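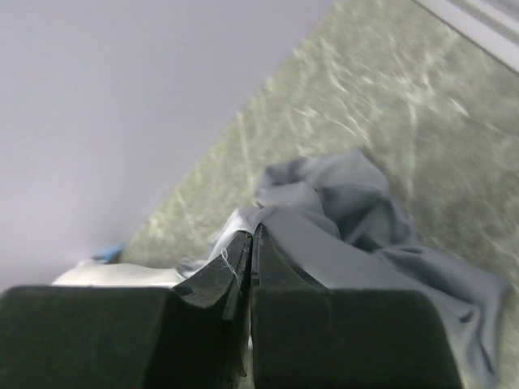

Folie 1: Zupacken nach Vorschrift

Begrüßung kurz halten, die Leute kommen aus der Kaffeepause und haben noch Kekse im Mund. Name, Dudstead, Arbeitsgruppe weiche Ware. Dank an Hongmei Han, die die erste Fassung der Regeln geschrieben hat und heute in der dritten Reihe sitzt, um zu kontrollieren, was ich daraus mache.

Einstieg: Wer hat zu Hause eine Betriebsanweisung für den Umgang mit einer Hose? Eben. Wir haben eine. 14 Regeln, Anhang, Änderungsverzeichnis. Die Hose hat sie nicht gelesen.

Worum es geht: gute Praxis beim Greifen und Bewegen textiler Körper mit zwei Armen. Projekt Flurness. Die üblichen Normen regeln den Schutz der Menschen, daran wird heute nicht gerüttelt, die Risikobeurteilung setze ich voraus. Ich rede über das Stockwerk darunter, also über den Kleinkram, den jede Werkstatt anders macht und jede für selbstverständlich hält.

(Falls jemand fragt, ob das Papier öffentlich ist: ja, auf Anfrage, der Anhang noch nicht. Der Anhang ist peinlich.)

Folie 2: Regel 1, Backen vor Schicht prüfen

Fäden. Lose Fäden hängen sich an jede Kante, die ein bisschen ausgebrochen ist, und ausgebrochene Kanten hat jeder Finger, der länger als einen Vormittag gearbeitet hat. Der alte Entwurf sagte: »Greifer sind sauber zu halten.« Schöner Satz. Unterschreibt jeder, tut keiner etwas.

Neue Fassung vorlesen, langsam:

»Vor Beginn der Schicht und nach jedem Wechsel des Textils sind beide Fingerspitzen auf anhaftende Fasern und beschädigte Kanten zu prüfen. Fasern werden bei stillgesetztem Arm mit der Pinzette entfernt.«

Pause bei »stillgesetzt«. Dazu die Geschichte aus dem Mai erzählen: Ich wollte einen Faden bei laufendem Programm wegpusten. Es gibt seither den Zusatz »nicht durch Anblasen«, und er heißt im Haus nach mir.

Matte Stellen und Kratzer auf den Flächen sind erlaubt. An der Spitze, wo der Stoff geklemmt wird, gilt eine andere Grenze: Wenn der Fingernagel hängen bleibt, bleibt die Masche auch hängen. Dann tauschen. Ja, der Fingernagel ist unser Prüfmittel. Nein, er ist nicht kalibriert.

Folie 3: Regel 4, der Punktgriff

Mit spitzen Backen greift man Stoff praktisch immer an einem Punkt. Alles, was am Tuch zieht, läuft dort zusammen, die Falten gehen fächerförmig davon weg, und wer Falten lesen kann, sieht die Zugrichtung ohne jeden Sensor. Ataahua Merrick hält darüber bei uns eine Einweisung von zwei Stunden. Ich habe sie zweimal besucht und lese inzwischen auch Vorhänge.

Was die Regel verlangt:

Erst Falte aufnehmen, dann schließen, dann kurz anheben, dann erst ziehen. Der kurze Anhub steht als eigener Schritt im Programm. Er darf nicht wegoptimiert werden, auch nicht von Leuten mit sehr guten Argumenten und einer Taktzeitvorgabe.

Nähte und Etiketten sind keine Griffpunkte, es sei denn, die Arbeitsanweisung nennt sie ausdrücklich. Ein Etikett sieht für jeden Anfänger aus wie ein Henkel.

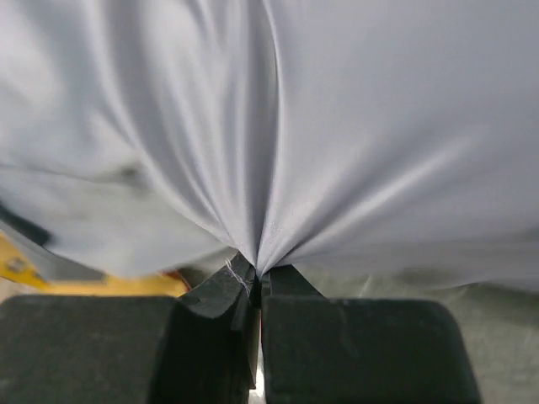 Folie 4: Regel 7, zwei Arme, ein Gegenstand

Hier wird es ernst, hier bitte langsamer sprechen als im Probelauf.

Sobald beide Greifer am selben textilen Körper sind, gibt es keinen linken und keinen rechten Arm mehr, zumindest auf dem Papier. Es gibt einen führenden und einen folgenden. Wer führt, steht vor dem Start im Protokoll. Früher stand dort gern »situativ«. Situativ heißt auf Deutsch: Wir finden es heraus, wenn es kracht.

Zuglimit: Der folgende Arm gibt nach, bevor das Textil nachgibt. Der Zahlenwert gehört zum Material und wird mit ihm freigegeben. Bitte keine Werte aus dem letzten Projekt abschreiben. Die Leute von Ponder haben uns dafür ihre Vorlage überlassen, die ist besser als unsere und hat sogar Seitenzahlen.

Liegt der Körper auf etwas Weichem, zählt die Unterlage zum Aufbau. Kissen, Decke, was auch immer: ins Protokoll, mit Lage. Den Versuch, das Wort »Kissen« durch »nachgiebiges Stützelement« zu ersetzen, haben wir nach einer längeren Sitzung aufgegeben.
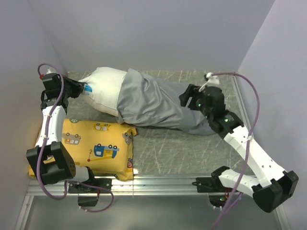 Stoffpuppe mit grauer Hose, beide Greifer am Textil; links darunter das gelbe Kissen.

Zum Aufbau noch, falls Zeit ist (sonst überspringen und direkt zu Regel 9): Leitungen. Eine Schlaufe muss so liegen, dass sie die ganze Bewegung mitmacht, und Kabelbinder gehören auf die Glieder, nie über ein Gelenk. Klingt banal, ist unsere am häufigsten verletzte Regel. Ich kenne den Spitzenreiter persönlich, ich rasiere ihn jeden Morgen.

Folie 5: Regel 9, Loslassen

Über das Greifen schreiben alle, über das Loslassen kaum jemand. Dabei passiert dort der meiste Unfug: Der Finger öffnet, eine Masche kommt mit, und der Arm fährt mit einem halben Kleidungsstück davon, als hätte er es gekauft.

Unsere Reihenfolge: Zug abbauen. Öffnen. Warten. Prüfen, dass der Stoff frei ist. Erst danach wegfahren, und zwar entlang der Richtung, aus der man gekommen ist. Die Wartezeit beträgt bis zu 700 Millisekunden, je nach Material. Bei dieser Folie stöhnt immer jemand aus der Fertigung. Stöhnen lassen.

Bei zwei Armen öffnet immer nur einer. Der andere hält, bis der erste seinen Freigang gemeldet hat. Gemeldet heißt: Signal im System. Ein Nicken des Bedieners zählt nicht, auch kein sehr überzeugtes.

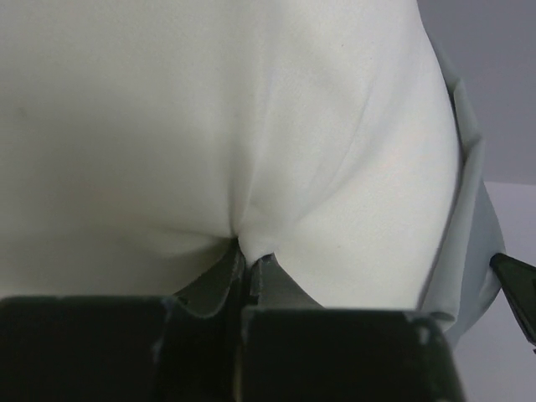 Und wenn das Prüfen nichts Eindeutiges ergibt, gilt der Griff als geschlossen. Punkt. Wir hatten eine Fassung mit »im Zweifel nach Ermessen«, da war das Ermessen erstaunlich oft der Meinung, es sei bald Mittag. Also: anhalten, Mensch holen, Mensch schaut, Mensch trägt ein. Das Eintragen ist der unbeliebte Teil. Hongmei hat das Formular deshalb auf 5 Felder gekürzt, und seit dem Umbau werden sie tatsächlich ausgefüllt, das fünfte sogar leserlich.

Folie 6: Was noch fehlt

Offen zugeben, bevor es in der Fragerunde kommt:

Mehrlagige Textilien. Wenn die Backe zwei Lagen fasst und nur eine gemeint war, schweigt unser Papier dazu.

Verschleißgrenze als Maß statt als Fingernagel. Shehu arbeitet an einer Lehre, ich habe den Prototyp gesehen, er sieht aus wie ein Fingernagel.

Abgrenzung zur Schulung. Im Moment steht manches in der Regel und manches in Ataahuas Kopf. Für Audits ist der Kopf schlecht zugänglich.

Fragen. Wasser trinken. Falls die Frage nach der Hose kommt: Größe weiß ich nicht.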